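Features | Automation | Shop Floor

Keeping a two-arm cell on the mark

7 min read

The first job at the Starno refurbishing shop in Hilla happens before the arms have power. A technician puts a flat hand on the parts fixture and pushes, first toward the wall, then toward the aisle. If the fixture moves, the day's schedule slips by an hour. If it doesn't, the main switch goes on and the cell starts to warm up.

The cell is known in the building as Akent, after the name on the software that runs it. It has two arms, one slotted aluminum bench and one fixture, and its work is putting parts back into desktop computer towers that have been stripped, cleaned and tested. A hard drive in its caddy, a processor and an expansion card are the usual set. People do the cleaning and testing in the next room. The arms take over when a bare tower is laid on its side on the bench and the fixture has been loaded.

Starno started building the cell in September. The bench went in first, and it took longer than the robots did. Aluminum extrusion is easy to bolt together and just as easy to bolt together slightly out of square, and the first version had a twist in it that showed up only when a tower was laid across the middle. One rubber foot would sit proud and the case would rock by the thickness of a business card. The crew took the frame apart, leveled the floor plates and put it together again with the cross members tightened in a set order. That order is written on a card taped inside the tool cabinet, and it is still followed whenever a section is replaced.

Then came the fixture. It looks like a simple tray with slots, and it has been through more revisions than anything else in the cell. Every part has to sit where the arm expects it, in the same attitude each time, and it also has to let go cleanly when the gripper pulls. The early drive slot held the caddy so tightly that the whole tray lifted with it. The next one was loose, and the drive leaned. The current slot has a slight taper at the mouth and straight walls below, and the drive drops in with a small click that the loaders have learned to listen for.

The processor pocket is shallower than the crew wanted. A deep pocket protects the chip but leaves the fingers nothing to hold, so the shop settled on a recess that covers the lower edge and no more. It has to be kept clean. A crumb of thermal paste in one corner will tilt the chip enough to spoil the pick. The pocket is wiped at every changeover with a lint-free swab, and the swab is thrown away after one use.

Teaching the positions is slow work, and Starno does it by hand. One technician moves the arm in small steps from the pendant. A second stands at the bench with a flashlight and calls out clearance. For each part there is an approach point well above the fixture, a pick point, a lift point, a travel path to the tower and a final approach to the slot or socket. The card is the hardest. It is thin and tall, it has a metal bracket on one end, and it must go straight down between other hardware. The shop teaches the card path at a tenth of normal speed and then runs it dry, with the gripper empty, until both technicians are satisfied.

A wrist camera helps with the last stretch. The fixed camera beside the bench gives a good overall view and is what the operator watches most of the day, but it can't look straight into a slot. The wrist view can, although it takes getting used to. The picture turns with the tool, so a case lying flat on the bench may show up on the screen at any angle, including upside down. New operators are told to find the fingertips first and work outward from there.

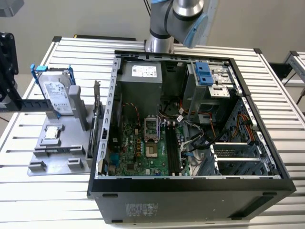

Tower and fixture on the bench, seen from the side.

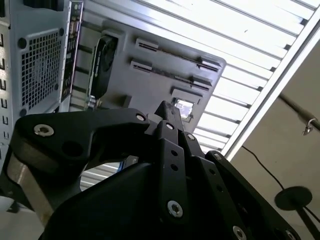
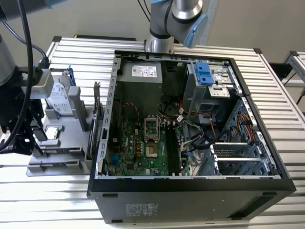
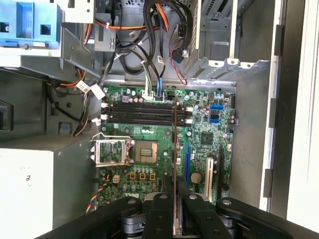

An expansion card held between the gripper fingers.

Daily care takes 11 minutes if nothing is wrong. The checklist starts at the gripper. Each linkage bolt has a stripe of paint marker running across the head and onto the plate, and the technician looks for any stripe that no longer lines up. A bolt that has moved is taken out, cleaned, given fresh thread locker and torqued again. Turning it back until the marks meet is against the rules. The shop did that for a few weeks early on and the same bolt kept walking.

Next are the fingertips. They wear on the inside faces, where they press against circuit boards and sheet-metal brackets, and the wear is hard to see. The check is done by feel and with a gauge. The technician closes the fingers on a steel strip of known thickness and reads the position off the controller. If the reading has drifted past the limit on the sheet, both tips are changed together. Changing one at a time saves a part and puts the grip off center, which then shows up as a card that enters its slot with one end low.

After a tip change the cell has to be checked against its reference block. This is a machined piece that bolts to the bench in a fixed spot. The arm comes down to it from above, touches three faces and compares what it finds with the stored values. A small difference can be entered as a correction. A large one means something is bent, loose or put together wrong, and the technician is expected to go looking before typing anything in.

Cables get their own line on the list. The ones running along an arm flex at the same places on every cycle, and the outer jacket goes dull and a little gray before it cracks. The crew checks the bends with a fingernail. They also leave more slack than the drawing calls for. On the first layout a cable was tied down neatly, close to the link, and it pulled against its connector each time the wrist rolled past a certain angle. The fault came and went for days. It read as a lost camera signal, and two cameras were swapped before anybody looked at the tie.

Loose wiring inside the towers is a separate problem and harder to design around. Cases come in with harnesses that have been bent, tied and moved by earlier owners. A drive cable that springs up a little can land exactly where a card needs to go. Starno's answer is a dressing step at the loading table, where a person presses the bundles down and away from the slots before the tower goes to the cell. The arms could be taught to push cables aside, and the shop tried it. It worked on most cases, and on the others the fingers came away hooked on a wire. The step went back to the loading table and has stayed there.

The cell's log is kept on paper as well as in software. The controller stores force readings and cycle times, but the notebook on the shelf says what was done about them. One entry, dated 14th February, covers most of a page. The processor pick had failed several times in a row, always on the same side, and the notes go through the pocket, the fingertips, the camera focus and the reference block, all good. The last line says the bench had been moved a hair when a pallet jack bumped a leg. The floor plates now have steel stops bolted down beside them, and pallet jacks stay behind a painted line.

The shop counts a run from one full recheck to the next. The longest so far was 514 towers without a position correction. The technicians put that down to temperature as much as to anything they did. That stretch of weeks was mild and the big door stayed shut. In colder weather the bench and the arms settle differently during the first part of the shift, and the warm-up routine is longer. It runs each joint through its range with nothing in the gripper, then goes to the reference block, then does one slow build on a scrap tower that lives under the bench for that purpose.

The scrap tower is worth a word. It has been through the cell roughly 2,000 times, and its slots are so worn that a card falls in almost by its own weight. That makes it a poor test of insertion force and a good test of position. When the force numbers need checking, the crew takes a fresh case from the incoming rack.

Different models of tower need different programs, and changeover is where most mistakes are made. The cases vary in the height of the motherboard, the spacing of the slots and the shape of the drive cage. A label on the program sheet has to match the label on the case, and the operator initials both. The software would accept the wrong program without complaint. There is a barcode reader on order that should close that gap, along with a second fixture so that one can be loaded while the other is in use.

The second fixture will go through Hawthorne, the machine shop across the yard that cut the current one. The drawing has been marked up with everything learned so far: the tapered mouth on the drive slot, a bit more room in front of the card, a drain hole in the processor pocket so that swabbing pushes dirt out the bottom. The mounting holes are slotted on the current tray. On the next one they will be round, with two dowel pins, and the push test in the morning will stay on the checklist anyway.

Corrections and letters: use the contact form | © All rights reserved | Back to top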